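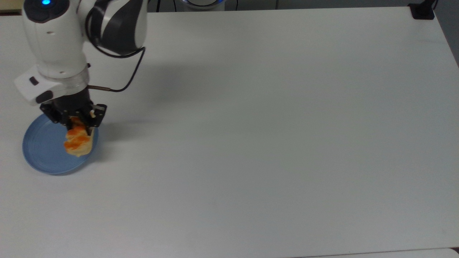 Mafalda Figueiredo has been walking Temba Street for most of her working life, and she would like you to walk it too, preferably slowly and with somewhere to sit down at the end. That last part is what brought us together on a damp May morning, coffee in hand, on the low wall by the bus stop (there being no bench, as she was quick to point out).

"It's 670 feet from the library to the clinic," she told me, "and there isn't one seat the whole way. My mother used to stop and lean on parked cars!"

Her plan, which she has been putting together with the planner Elango Kartha, would widen the north sidewalk, plant 7 street trees and set benches under most of them. The city's transportation department is due to take it up next month.

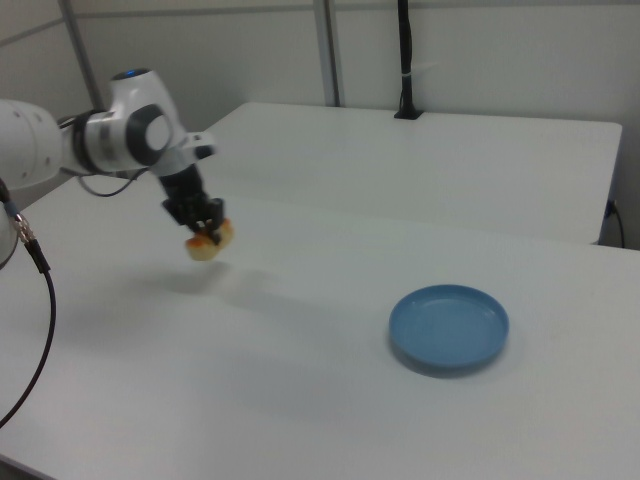
I asked about the parking, which everybody asks about. She laughed and said she'd been waiting for it. The plan takes out a handful of spaces near the clinic, and a few shopkeepers are worried, and she has been in to see every one of them, some of them twice.

"I don't blame them one bit," she said. "If you've had the same curb outside your door for twenty years, you get attached to it. So we moved the loading zone closer to the hardware store, and we'll keep on moving things until it works."

A petition for the project has 411 names on it so far. Kartha, who joined us late and out of breath, is more interested in the trees, and he talked happily about root space until the bus came.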